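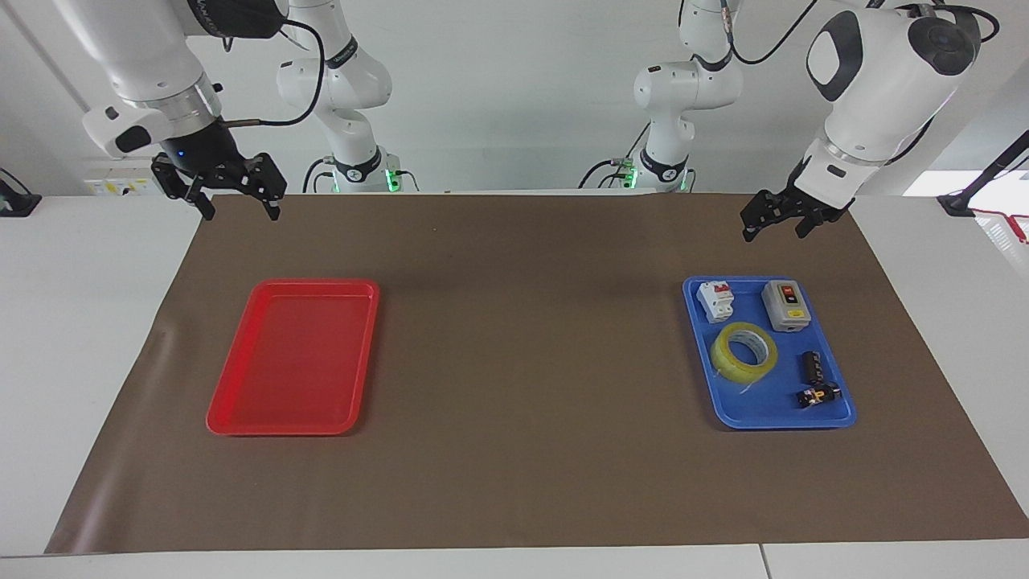
Surkville Makers Forum > Shop Talk > Robots and Automation

Can a two-arm setup do parts sorting yet? (moving stuff from one tray to another)

tannerbee
Posted in October, 7:42 a.m.

OK so I've been reading everything I can find on this for weeks and I am way too excited. The job I care about is dull as dirt: you have a blue tray with a mix of electrical bits in it, you have an empty red tray next to it, and the stuff has to get from one to the other. Breaker, switch box, roll of tape, a couple of small black parts. Two arms, two parallel grippers, one table with a brown mat on it.

At our shop (we rebuild control panels, nine people) someone does this by hand every morning. Returns come back in one tray and go out in another. It's the job everybody trades away. I think we are SO close to a machine doing it. Who's tried it?

grommet_ro
Replied 8:15 a.m.

Love this stuff, and yes, close. My take is that the breaker is your easy win. Flat sides, stiff, decent weight, stays where you put it. I'd only watch the toggle levers, because a gripper coming down on top of those is going to flip one sooner or later. Come in from the sides.

The switch box should be fine too. Mind the red button!

pellworth
Replied 8:31 a.m.

Going to be the grump. Five items in a tray with that much blue showing between them is a nice tidy job. What do your returns look like on a real morning? Ours come in heaped up with wire tails everywhere. I could sort a tray like that one in 20 seconds while holding a coffee.

tannerbee
Replied 8:40 a.m.

@pellworth fair, ours are a mess too. But you have to start somewhere, and a year ago I'd have said even the tidy one was out of reach for a shop our size.

Orhun Kozan
Replied 9:26 a.m.

I run the test bench at Presska and have spent a lot of hours on exactly this kind of tray-to-tray work, so a few notes.

The tape is your problem child. Everyone looks at the electrical parts and worries about those, and then the tape eats the afternoon. A roll lying flat is low and wide, so you either need the fingers to open far enough to go around it or you put one finger down the hole and pinch the wall. Second way works better for us. But if there's a loose strip coming off the edge, it sticks to the finger, and then the roll doesn't drop when the gripper opens. It just hangs there. We had one ride back and forth between the trays for a whole run – I laughed so hard I forgot to stop it.

Clear tape is also rough on depth cameras. Yellowish see-through stuff on a blue floor, the camera gets half of it and guesses the rest. Same with shiny trays. If you get glare off the bottom of the red one, try a matte liner before you touch any settings.

The round black part (capacitor? can't say for sure) will roll if it gets nudged. Pick it early, before the arm has bumped anything next to it.

grommet_ro
Replied 9:50 a.m.

"Put one finger down the hole" – stealing that.

dusty_lathe
Replied 11:08 a.m.

Question from somebody who only knows CNC. Why two arms? The trays sit side by side. One arm could reach both, couldn't it?

tannerbee
Replied 11:21 a.m.

Probably could! I like two because one can hold the tray still while the other picks. Also I want to do handoffs across the middle, one arm grabs from the blue side and passes to the arm over the red side. Is that silly?

Orhun Kozan
Replied 11:44 a.m.

Handoffs look great and cost you time. Every pass is a second chance to drop the thing. For small parts I'd let one arm do the whole trip whenever it can reach. Save the second arm for holding, or for turning a part around when it's facing the wrong way.

One more on mats. If yours is paper or thin cloth and the edges curl, tape them down or get something heavier. A tray on a wavy mat creeps when it gets pushed, and a few pushes later your drop spot is off by enough to matter.

pellworth
Replied 12:17 p.m.

See, this is what I mean though. Matte liner, heavier mat, pick the round one first, don't let the tape end stick out. By the time you've set all that up for the robot, the person has finished and gone to lunch.

marigold_k
Replied 12:35 p.m.

@pellworth you do the setup once. The person does the tray every day for years. I pack orders at Tanoli and I would hand over tray duty tomorrow, even to a machine that takes three times as long, as long as it can run while I'm doing something else.

I also want one for my kitchen drawers but I'll wait my turn.

pellworth
Replied 12:49 p.m.

If it runs without you standing over it, sure. That's the part I haven't seen. Show me 50 trays in a row with nobody touching the stop button and I'll buy the donuts.

tannerbee
Replied 1:03 p.m.

Deal!! I'm going to do it at the Joromcombe open shop night. Mixed parts, dumped in and not laid out nice. I'll start with 20 trays and if that goes OK we'll do the full donut run. Glazed please.

@Orhun Kozan can I ask what you do for that little black and yellow one with the label, the relay or connector block or whatever it is? My fingertips are pretty chunky, and I'm worried about getting in next to it when it's sitting close to another part.

Orhun Kozan
Replied 1:30 p.m.

Thinner fingertips if you can print some. If you can't, nudge it away from its neighbor with a closed gripper first, then open and pick. Slow but it works most of the time. And log every miss with a note on which part it was, you'll want that later.

dusty_lathe
Replied 2:12 p.m.

Count me in for open shop night. I'll bring the ugliest parts tray I've got.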